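Gristimmont

Gristimmont is a residential neighborhood on the north side of the town of Bargate, best known for its courtyard houses and for the wonderfully odd way its lots were divided. It has 1,476 homes, nearly all of them single-family, and is bordered by Ung Creek to the east and the old Pimia Road to the west.

History

The land was a walnut orchard until the developer Tariq Swati bought it in two pieces, the second one in February of the following year. Swati hired the architect Huệ Đồng, who had never drawn a subdivision before, and she threw out the grid he had already paid for! Her plan followed the orchard's irrigation ditches instead, so the streets bend wherever the water used to, and hardly any two lots have the same shape. The first 50 houses sold before their roofs were on. The later phases took much longer, partly due to a dispute over who owned the ditch banks (the homeowners do, up to the center line).

Houses

The typical Gristimmont house is a single story wrapped around three sides of a courtyard, with the kitchen at the back and a deep covered porch along the south wing. Đồng drew four floor plans, lettered A through D. Plan C is the one buyers still chase: it has a second bedroom suite with its own door to the courtyard, a walk-in pantry, and a marvelous run of clerestory windows down the hallway. Only 236 were built. Original Plan C houses can be spotted from the street by the offset chimney, although some Plan A owners have added one since.

Garages were placed behind the houses and reached by shared lanes, an arrangement that lenders disliked at first and that residents have defended ever since. The lanes are narrow, leafy and a delight to walk.

Sales and ownership

Resale homes are usually listed by plan letter first and bedroom count second, a local habit started by the broker Ngân Lò.
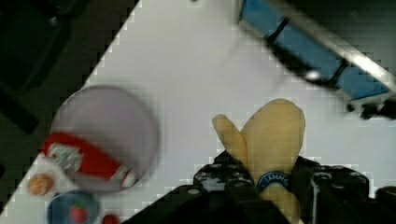 Lò also published the first lot map to show every easement, and copies of it are still handed over at closings. The largest lot, on the bend at Walnut Court, measures some 3,818 square yards and has changed hands only once.

Exterior changes are reviewed under a short design code written by Khôi Đặng. It covers wall color, roof pitch and courtyard walls, and leaves interiors entirely alone. The code was last amended on 7th December to allow solar panels on street-facing roofs.

See also

Bargate
Pimia Road
Courtyard house
Nghĩa Trương (landscape designer of the Ung Creek path)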